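Unit 6: Levers, Linkages and Mechanical Advantage
Kalemberg Technical College, Introductory Mechanics
Handout to accompany lectures 11 and 12

6.1 Definitions

A lever is a rigid body that turns on a fixed axis called the fulcrum. Two forces are of interest: the effort (F_e), applied by the user, and the load (F_l), the force the lever exerts on the work. The distance from the fulcrum to the line of action of each force, measured at right angles to that line, is the effort arm (d_e) or the load arm (d_l).

At equilibrium the moments are equal:

F_e x d_e = F_l x d_l

The ideal mechanical advantage (IMA) is d_e / d_l. It depends on geometry only. The actual mechanical advantage (AMA) is F_l / F_e as measured, and is lower than the IMA in any real device. Efficiency is AMA / IMA.

Students often measure the arm along the body of the lever. This is correct only when the force acts at right angles to the body. In all other cases use the perpendicular distance.

6.2 Classes of lever

Class 1. Fulcrum between effort and load. IMA may be greater than, equal to, or less than one. Crowbar, beam balance, scissors, pliers.

Class 2. Load between fulcrum and effort. IMA is always greater than one. Wheelbarrow, nutcracker, hinged bottle opener.

Class 3. Effort between fulcrum and load. IMA is always less than one. Tweezers, fishing rod, the human forearm lifting a weight. Force is given up in exchange for travel and speed at the load.

6.3 Worked problem

A crowbar pivots on a block 52 mm from the tip. The effort is applied 726 mm from the block, on the other side, at right angles to the bar. The load also acts at right angles. Find the IMA and the ideal load for an effort of 148 N.

IMA = 726 / 52 = 13.96
F_l = 13.96 x 148 = 2,066 N

Suppose the measured load is 79 percent of the ideal value. Then F_l = 1,632 N and AMA = 11.03. The difference is taken up by friction at the block and by bending of the bar.

6.4 Moving load point

In the crowbar problem d_l was constant. In a pair of scissors it is not. Two class 1 levers share one pivot, and the load sits wherever the blades cross the material. With the blades wide open, the crossing point is close to the pivot, d_l is small, and the IMA is at its highest. As the blades close, the crossing point moves toward the tips and the IMA falls. Thick material is therefore cut near the pivot.

Hand position matters in the same way. Moving the grip outward increases d_e. Tin snips and loppers have long handles and short blades; paper shears have the opposite proportions, as the cutting force is low and a long stroke is wanted.

Figure 6.3. Scissors held by both handle loops, blades open.

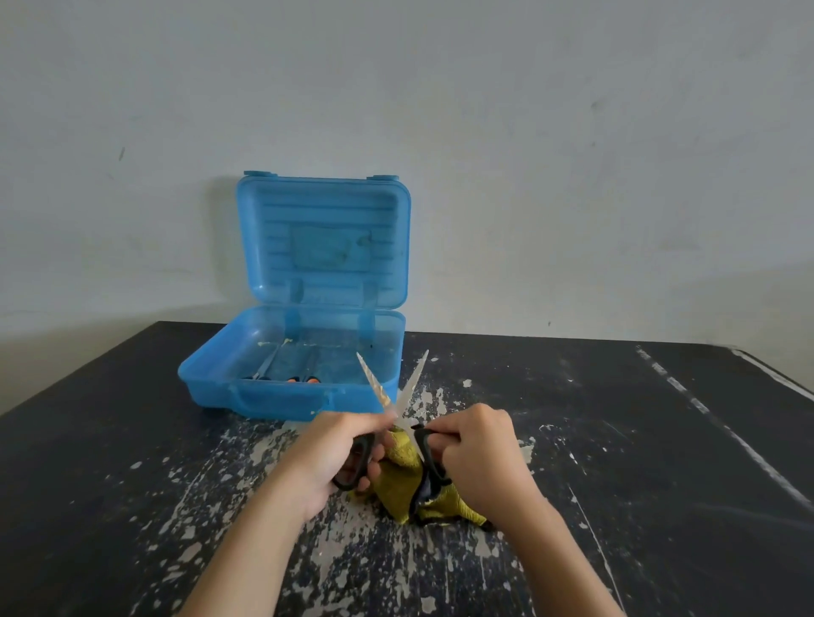 6.5 Compound levers

When the load of one lever serves as the effort of the next, the overall IMA is the product of the separate values. Two stages with IMAs of 4 and 3 give 12. Bolt cutters and platform scales use this arrangement. Losses also multiply: two stages at 90 percent efficiency give 81 percent overall.

6.6 Exercises

1. Classify each as class 1, 2 or 3: stapler, claw hammer pulling a nail, broom, oar. State where you have placed the fulcrum.
2. A wheelbarrow load of 726 N acts 0.52 m from the axle. The handles are lifted vertically at 1.48 m from the axle. Find the effort. Neglect the weight of the barrow.
3. Sketch IMA against blade crossing distance for scissors with a fixed effort arm of 79 mm. Use crossing distances from 20 mm to 100 mm.

Reading: Whitcombe course reader, chapter 6, through the section on bell cranks. Gears begin in Unit 7.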